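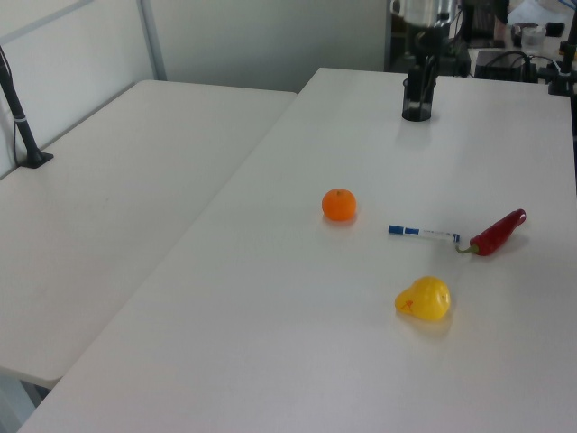

Handout 4: Working Rules for the Tabletop Cell
Course: Introduction to Robot Manipulation, Lab Section
Read before your first session at the Wragg bench

Contents
1. What this handout covers
2. Before power goes on
3. Laying out the table
4. Naming objects and writing instructions
5. Running an episode
6. When to throw an episode away
7. Stops and faults
8. Records
9. What to hand in

1. What this handout covers

Handout 3 dealt with the arm itself: joints, reach, payload and the control modes. This one deals with the rules for using it on a table with small objects. The task for the next two labs is pick and place. You choose an object, the arm picks it up, and the arm puts it down somewhere you named beforehand. You will do this many times and keep a record of each attempt.

The rules come from two sources. Some are safety rules that apply to every cell in the building, and you signed for those at the start of the term. The others are data rules. Last year's sections recorded 1,039 episodes between them and 178 had to be dropped afterward. Most of the dropped ones had nothing wrong with the motion. The label was wrong, or two people had used different names for the same object, or the table had been changed and the log didn't say so.

Where this handout and the posted cell card disagree, follow the cell card and tell your lab instructor.

2. Before power goes on

Work in pairs. One person is the operator and the other is the recorder. The operator holds the stop button for the whole session and does nothing else with that hand. Swap roles between blocks, never during one.

Check the following in order:

Clamps. Put a hand on each pole and clamp and try to move it. If anything shifts, tighten it, then run the camera check again. A pole that has turned even slightly makes the calibration useless.

Cables. Follow each cable from the arm to its box. Cables must have enough slack for the full reach of the arm and must not lie across the work surface.

Seams. If two tables are pushed together, the surfaces have to be level with each other. Slide a flat ruler across the join. Keep all target positions on one table unless the exercise tells you otherwise.

Reach. Stand outside the marked floor line and have your partner confirm it. Bags and coats go on the hooks.

Speed. The limit for student sessions is 15 percent of maximum. It is set in the Firnaten control panel under Session, and it goes back to the default after every restart, so look at it each time.

3. Laying out the table

A layout is the starting position of everything on the table. You make a new layout before each block of episodes. Place the objects by hand with the arm parked and motion disabled. The operator says "parked" out loud and the recorder answers before anybody reaches in.

Rules for layouts:

Use between three and six objects. Fewer than three is too easy and more than six takes too long to reset.

Leave room around each object for the fingers to open. For the Grilard gripper that means 85 millimeters of clear space across the direction of the grasp. Measure it the first few times. After that you'll be able to judge it by eye, but measure again if you're not sure.

Close placements are allowed only in Block C. In Block C you put two objects side by side on purpose, and the log entry has to say which two.

Change the angles as well as the positions. Students tend to lay every pen straight across the table. A long object should point in a different direction in each layout.

Nothing goes within a hand's width of the table edge. Round objects roll, and an arm that follows a rolling object over the edge will fault.

Leave the surface plain. Don't put down tape, paper or sticky notes to mark positions. They show up in the recording and a trained model will learn to look for them. If you need to return to a position, save it in the software.

4. Naming objects and writing instructions

Every episode has a written instruction, such as "put the pepper in the cup." The instruction is part of the data. It must be true of the table at the moment the episode starts, and a stranger looking at the recording must be able to tell which object is meant.

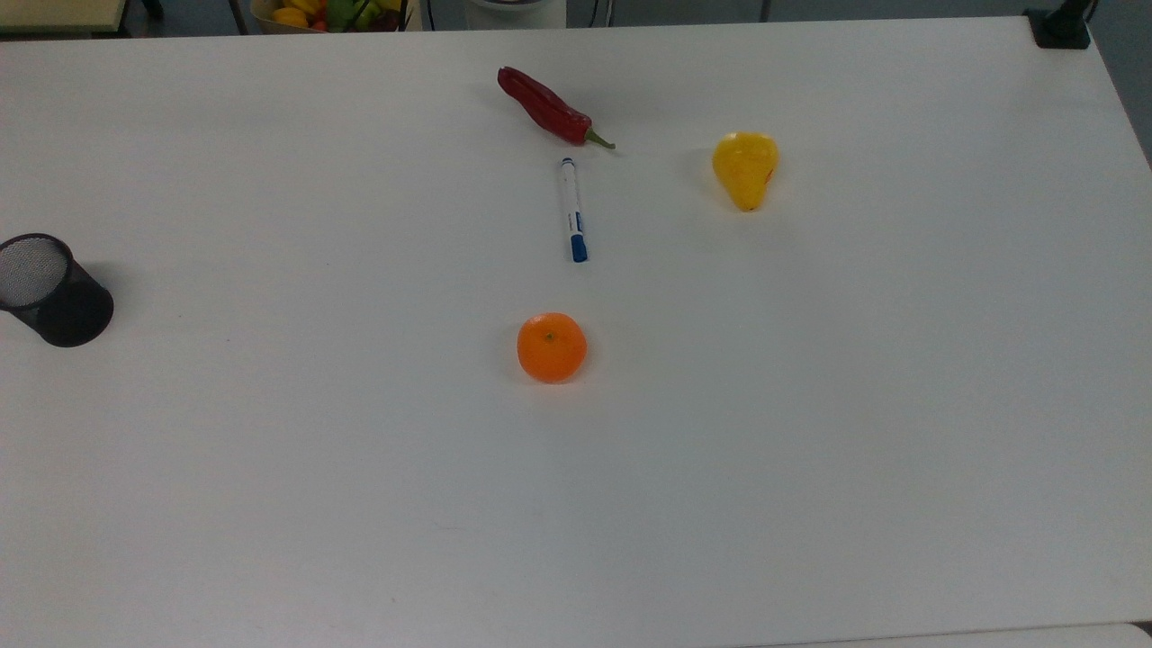

Position words cause more bad labels than anything else in this lab. "Left," "right," "near" and "behind" depend on where you stand, and the operator and the recorder usually stand in different places. Our rule is that every position word is given from the head camera view, whichever side of the table you happen to be on. In this view the cup is at the far left, the pear is to the right of the marker, and the mandarin is below it, so "pick up the fruit to the right of the marker" is a good instruction. "Pick up the fruit" is a bad one, because the pear and the mandarin both fit. "Pick up the object next to the cup" is bad too, with so much bare table between the cup and everything else.

Use the names on the object list and no others. If the list says marker, don't write pen, highlighter or felt tip. If it says mandarin, don't write orange. "Orange" is a special problem, as it could be read as a name or a color. Color words are allowed in front of a name when two objects of the same kind are on the table. Leave them out when there is only one.

Write the instruction before the episode, not after it. If the arm was told to pick up the pear and picked up the mandarin, the instruction stays "pick up the pear" and the outcome is recorded as a failure. Changing the instruction to match what the arm did is falsifying data and will be graded as such.

Keep to one action per sentence. "Put the marker in the cup" is one action. "Put the marker in the cup and move the pear forward" is two, and belongs in the two-step exercise in Lab 6.

5. Running an episode

The sequence is the same every time.

Recorder reads the instruction aloud.
Operator checks the table and the floor area, then says "clear."
Recorder starts the recording.
Operator enables motion.
The arm moves. Neither person touches the table or speaks to the other except to call a stop.
Operator disables motion.
Recorder waits two seconds and ends the recording.
Recorder enters the outcome.

The two-second wait matters more than it seems. A marker that has been let go may still be moving, and a recording that ends at release doesn't show whether it stayed put.

Outcomes are entered as success, partial or failure. Success means the named object ended in the named place and no other object was moved. Partial means the object got there but something else was pushed, or the object was regrasped on the way. Everything else is a failure. Failures are kept. They are useful, and you don't lose marks for them.

Don't help the arm. If an object slips, leave it alone until the recording has ended.

6. When to throw an episode away

Discard an episode only for one of these reasons:

A hand or sleeve came into the camera view after recording began.
One of the cameras dropped out.
The table was bumped.
The instruction was not true at the start.
A stop was called for a safety reason.

A clumsy grasp is no reason to discard. Neither is a slow one. If you aren't sure, keep the episode and write a note.

Mark discarded episodes in the log and leave the files where they are. Deleting is done by staff at the end of the month.

7. Stops and faults

Either partner can call a stop. The word is "stop," said once and loudly. The operator presses the button first and asks questions later.

After a stop, the arm stays where it is until both partners have looked at it. Check for an object still held in the fingers. An object held at the moment of a stop can drop when power returns, so put a hand under it only after the release has been confirmed on the panel.

Faults shown in yellow can be cleared by students. Faults shown in red can't. For a red fault, write down the code, switch the cell to Hold and find the instructor. Don't restart the software to make a red fault go away, even if you've seen it work for someone else.

If the arm touches the table harder than a light tap, the session is over for that block. Write it up, even if there's no mark.

8. Records

The log for each session is kept in Cistska. Each entry needs the layout number, the instruction, the outcome, both partners' initials and a note if anything was unusual. Photograph the layout with the head camera before the first episode of each block and attach the picture to the layout number.

Real produce changes over a session and from one week to the next. Peppers wrinkle and fruit softens. If an object is replaced, even by another of the same kind, that's a new object and gets a new number on the list. The same goes for swapping real fruit for plastic fruit. The plastic ones are harder and more slippery, and mixing the two under one number ruins the grasp force data.

Wipe down the table and the fingertips at the end of the session. Produce goes in the bin with a lid. Caps go back on markers.

9. What to hand in

One report per pair, two pages at most, due at the start of Lab 6. Include:

Your layout pictures with layout numbers.
The full list of instructions used, copied exactly from the log.
A table of outcomes by block.
A paragraph on the episodes you discarded and which reason in Section 6 applies to each.
Three instructions you wrote that could have been read in more than one way, with a better version of each.

The last item carries the most marks. Pairs who can't find three should swap logs with another pair and look through theirs.

Reading for next time: Handout 5, Sections 1 and 2, on hand-eye calibration. Bring the worksheet from Handout 3 with the joint limits filled in.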